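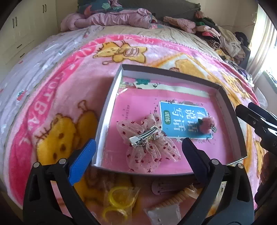
Hair clips and hair ties on the bed, with an open box lid holding a few clips.

25 Jan 2026
By Charmaine Mabuza

I'm looking for a few patient people to help me sort hair accessories! I run Fosmont, a small shop selling hair clips, bows and hair ties for kids, and I've let the sorting get away from me. The last order was 3000 pieces and I have 984 still to go through, which is more than I can manage in the evenings with a cup of tea and the radio on.

The work is simple but fiddly. You take a mixed bag, tip it out on something soft (a bed with a fleece blanket is perfect, small things don't roll off it the way they do on a table), and put the pieces into a shallow lid by type. Bows with bows, pompoms with pompoms, coiled ties together. Novelty ties like the lemon slices stay in their clear bags until you've checked the bag is closed properly. Then you open and close every clip once. If an alligator clip doesn't grip, it goes in the reject envelope – please don't try to bend it back, I've ruined plenty that way.

Sheer bows need the most care. The mesh snags on everything, so short nails or a light touch, and look at any beads to see that they're hanging on. Faux fur gets a quick fluff with your fingers and that's it.

You'd work from home, whenever it suits you. I drop off a box in the Reltgate area and Busisiwe Botha picks it up again a week later. Pay is per box, and we'll agree on the rate before you start. Your first box is a paid trial, so if you hate it you can hand it back and we'll still be friends.

You don't need experience. Decent light and good eyes (or good glasses!) will do, plus a spot where toddlers and pets can't get at the beads. Mandla Rampersad started with me last April and does his with a movie on, so it doesn't have to be serious.

I'd like people who can keep going through spring, but if you only want a box or two, write anyway. Leave a note for me at the Reltgate shop with your name, your street and the best time to call. I'll get back to everyone, though it may take me a few days – there are all these clips to get through.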